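The Inventory of the Gisler Stand

The following statement was entered by Florence Lapointe, Deputy Registrar of the Plilstead Market Hall, in the matter of the estate of Elfriede Schnyder, and was read to the interested parties on 7th June.

1. The estate comprises a lease on one stand in the hall, known as the Gisler stand, together with its black frame, its crates, its garlands and whatever fruit is displayed on it.
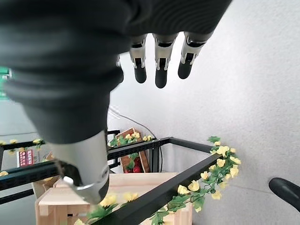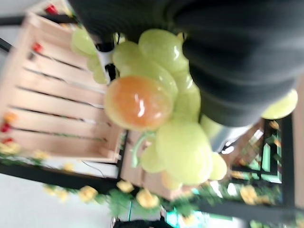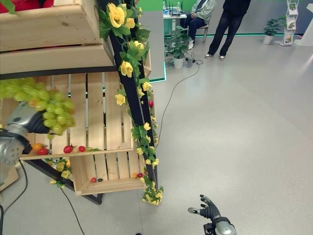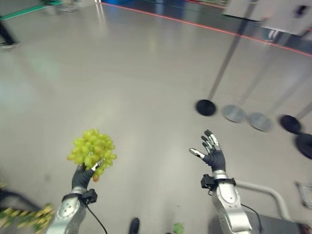 2. Under the terms of the lease, the tenant is required to keep the stand dressed during all public hours. The term "dressed" is defined in the schedule as crates in position, flowers on the rails, and grapes. No other fruit is compulsory. Mrs. Schnyder held the lease until her death in May and was never found to be in breach of it.

3. Two parties claimed the stand. The first was her nephew, Reto Strebel, who appeared in person. The second was Remigiusz Makowska, who had rented the neighboring stand for many years and sold cheese from it. Mr. Makowska relied on a letter in Mrs. Schnyder's handwriting which stated that the stand should go to "the one who does the flowers."

4. Mr. Strebel submitted that he was the one who did the flowers. He produced a receipt from Oden, the supplier on the canal road, for yellow roses in the amount of 195. He stated that he had bought them for his aunt as a birthday present and had carried them to the hall himself.

5. Mr. Makowska submitted that buying flowers and doing flowers were separate matters. He stated that the garlands came loose from the rails whenever the street doors were opened in a wind, and that he had wound them back on before the hall opened. He had no receipts. He had not known that any would be wanted.

6. The Registrar asked Mr. Makowska whether Mrs. Schnyder had been aware of this work. He replied that she arrived at a quarter past the hour and that the flowers were always up by then. He had not raised the subject with her. She had once left a jar of plums on his counter with no note, and he had returned the jar, washed.

7. The Registrar then heard Suha Nassar, who holds the keys to the hall. Ms. Nassar confirmed that the doors are unlocked at 6 and that Mr. Makowska was ordinarily the first person through them. She further stated that Mrs. Schnyder had on several occasions stood outside in the passage, in her coat, looking in through the glass until he had finished. Ms. Nassar had offered to let her in. Mrs. Schnyder had answered that there was no hurry, and that he did the corners better than she did.

8. Mr. Makowska asked for this part of the evidence to be repeated, and it was repeated. A recess was taken at his request.

9. On resuming, Mr. Strebel informed the Registrar that he did not wish to sell fruit. He lived in Gedunel, a journey of 75 minutes by the morning train, and had come chiefly because a letter had told him to. He would, however, like to have something of hers. He asked if the lease permitted the removal of one crate.

10. The Registrar consulted the schedule. The crates are fixtures and may not be removed. The schedule is silent on the subject of garlands – an omission that has been noted for correction at the next renewal.

11. It was accordingly ordered that the Gisler stand pass to Remigiusz Makowska at the existing rent of 300 each quarter, and that Reto Strebel receive one length of yellow roses, to be chosen by himself and taken down by the new tenant.

12. Mr. Strebel chose a piece from low on the rail. Mr. Makowska took some time over unwinding it. He wrapped it in the waxed paper he uses for cheese and advised Mr. Strebel to hang it somewhere out of the draft. The remaining flowers were moved along to close the gap.

13. Costs were not sought by either party. The stand opened at the usual hour the next morning, with grapes.

Entered and signed,
F. Lapointe, Deputy Registrar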